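Help wanted: parts sorter and kit packer (part time)

Hi, I'm Mounir Ouali, and I run Clokwood, a small parts and kits shop in Plosden. We buy leftover stock from repair shops and small factories, sort it, and pack it into kits for schools, hobby clubs and people who like fixing things on their kitchen table. I've been doing most of the sorting myself at night and I can't keep up anymore, so I'm looking for someone to join me!

It's 6 hours a week to start, split over two mornings, and I'd like to have you settled in by December. No electronics background needed. If you can tell one plug from another and you don't mind a bit of untangling, you're most of the way there.

What you'd be doing

1. Emptying boxes. Stock comes in mixed, and I mean mixed. Everything goes out into the yellow bins first so we can see what we've got before anybody decides where it belongs.

2. Sorting wires. You'll be looking at colors and at what's on the ends, so blue-and-white twisted with a black multi-pin connector is one kind of thing, and a red-and-black pair taped up with a thin yellow-and-green one is another. Please don't pull the tape off! If wires came bundled, they stay bundled until I've had a look.

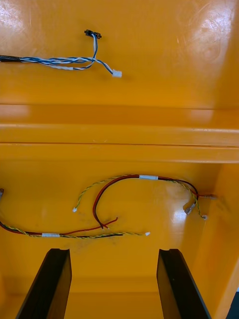 3. Checking the small parts. Solenoids, switches, little motors, buzzers. You look them over, bag them, and write the label. I'll show you how I like the labels done (I'm fussy about this, sorry in advance).

4. Packing kits. The big one right now is the door latch kit, which we put together for Stelleter, a workshop program for teenagers. Each kit has a printed list, and you tick things off as they go in the box. Ait Ali, the print shop next door, does our lists and stickers, so you'll be popping over there now and then to pick things up.
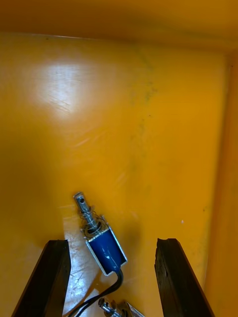

I care a lot more about patience than speed. My last helper was a retired piano tuner, and she was wonderful at it, partly for the music she brought in and partly for her habit of picking up every single part and looking at it properly. Take a push-pull solenoid like the blue one with the silver frame. I'd want you to look at the spring around the plunger and see how the loops are sitting, and if they look a bit tangled, set it aside for me and carry on. You don't have to know why it matters on day one. You'll pick it up, and I talk while I work, so there's no shortage of explanations.

The room is on the ground floor, with good lamps and a decent chair. There's a kettle. You'd be sitting for most of the shift, with some lifting, though I keep the boxes small for the sake of my own back.

Pay is by the hour, and we'll talk numbers when you come in. After the first 3 months we can look at more hours if you want them.

To apply, drop a note through the Clokwood door or come by any morning after 10. Tell me a little about yourself and which mornings suit you. I don't need a résumé, but if you've ever sorted, mended or collected anything, I'd love to hear about it!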